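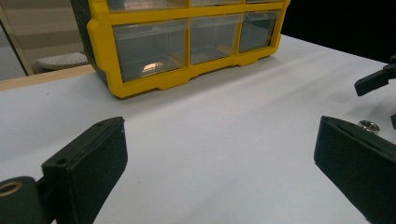
Stirano opens Vaughan shop to visitors, shows sorting work

VAUGHAN, October 28, 2026

Stirano opened its Vaughan workshop to the public for an afternoon and evening of demonstrations, with most of the attention going to a bench where small hardware was being picked up and put away in drawers.

The company signed in 268 visitors over the two sessions. Doors opened at 1 p.m. and the last group left shortly before 8. Visitors came through the side entrance on the loading dock side, picked up safety glasses and were taken through in groups, first past the machine shop, then into the long room at the back where the robot work is done.

Stirano builds and repairs handling equipment for small manufacturers, mostly feeders, conveyors and bench fixtures. It began working on robot picking in August of last year, after several customers asked for help with kitting, the job of gathering the right screws, nuts and washers for each assembly and putting them in a tray or bag. In most small plants that is still done by hand, often by whoever is free.

"A lot of our customers have one person who spends half a shift bagging fasteners," said Unai Cordero, who runs the project. "They don't like doing it and the owner doesn't like paying for it. But the parts are small and they change every week, so the usual machines don't fit."

The demonstrations were done in two ways. In the first, a member of the staff used a hand-held gripper with a camera mounted on it to pick up pieces of hardware from a tabletop and return them to a drawer organizer. The motions were recorded. In the second, a robot arm fitted with the same type of fingers tried the same job using a program trained on earlier recordings.

Cordero told one group that the team had collected 642 recordings of the drawer task so far and expected to need a good many more. Each one covers a single piece, from the moment the hand starts moving to the moment the drawer is shut again. Recordings where the person fumbles and recovers are kept. Recordings where the piece ends up on the floor are thrown out.

Visitors were invited to try the hand-held tool, and a line formed for it through most of the afternoon. Most people could pick up a larger nut on the first or second try. Washers were harder, because they lie flat and the fingers tend to slide over them. Opening a drawer with the tool gave people the most trouble. Several pulled too hard and shifted the whole organizer on the table.

Staff reset the table after each turn. Small pieces did roll off now and then, and a magnet on a stick was kept under the bench for that purpose.

The arm ran for ten minutes at a time, every half hour. It worked slowly. During the 3 p.m. run it put away five pieces and dropped one, and it stopped once when a drawer was left partly open from the previous attempt. An operator closed the drawer by hand and the run went on. In the early evening run it missed a screw on three passes before getting hold of it, which drew some applause.

Dwight Bélanger, the shop manager, said the company had talked about showing a recorded video of a good run instead and decided against it.

"People around here run machines for a living," Bélanger said. "If you show them a video with the bad parts cut out, they know. I would sooner have them see it miss."

He said the arm was right 97 times out of the last hundred attempts when the only pieces on the table were hex nuts of one size. The rate falls when sizes are mixed, and he declined to give a number for that, saying the tests were not finished.

Questions from visitors were mostly practical. One man who said he had worked in a stamping plant asked how the arm would deal with oily parts. Cordero said it had not been tried. A woman who owns an upholstery supply business wanted to know whether it could handle tacks and staples. She was told tacks might be possible and staples probably not with the present fingers.

Others asked about lighting. Shiny hardware on a bright table can be hard for a camera to read, and the team has changed the lamps over the work area more than once. Cordero said they had also tried different table coverings, and that some of the older recordings had to be set aside when the look of the table changed too much.

Several people asked about jobs. Bélanger said no one at Stirano had been let go or moved because of the project, and that the company was short two machinists at the moment. He said he could not speak for what customers would do with the equipment once they bought it. One visitor pressed him on that and the two talked for some time near the coffee table after the group had moved on.

Students from the Drumska training center made up a good part of the afternoon crowd. The center, which offers evening and day courses in machine maintenance, has an arrangement with Stirano under which students spend part of a term in the shop. Two of the students on placement helped with the demonstrations and took turns at the hand-held gripper when the line was short. One of them had made the most recordings of anyone on the team, and Cordero had her show a group how she approaches a drawer from a slight angle so that the fingers do not block the camera's view of the pull.

The machine shop was running during the first session, and visitors could watch parts being cut for a conveyor order. A table near the entrance held worn gripper fingers from earlier versions, which people were free to handle. The first ones had smooth inner faces and would not hold a screw by the head. Later versions have a light texture. Bélanger said the fingers wear out faster than expected and the shop now makes them in batches.

The first outside trial is planned at Prolier, a maker of cabinet hinges and drawer hardware that has bought feeders from Stirano in the past. The equipment would be set up at one packing bench and run beside the people who do the job now. A supervisor from Prolier attended the evening session and watched two runs of the arm. She said the company would wait to see results with mixed sizes before fixing a start date.

"We have a lot of parts that look almost the same," she said. "That is where our own people make mistakes, too."

Cordero said the next few months would go to mixed sizes and to drawers that stick. The team also wants the arm to notice when it has put a piece in the wrong drawer and take it back out. At present it moves on to the next piece.

No price has been set for a finished system. Bélanger said it would be sold as an add-on to the company's existing benches and that customers with older benches would need a new top plate.

Stirano said it plans to hold another open day in the spring. Schools and training programs that want to bring a group before then can arrange a visit through the front office. Groups are limited to 12, closed shoes are required, and visitors under 14 must come with an adult.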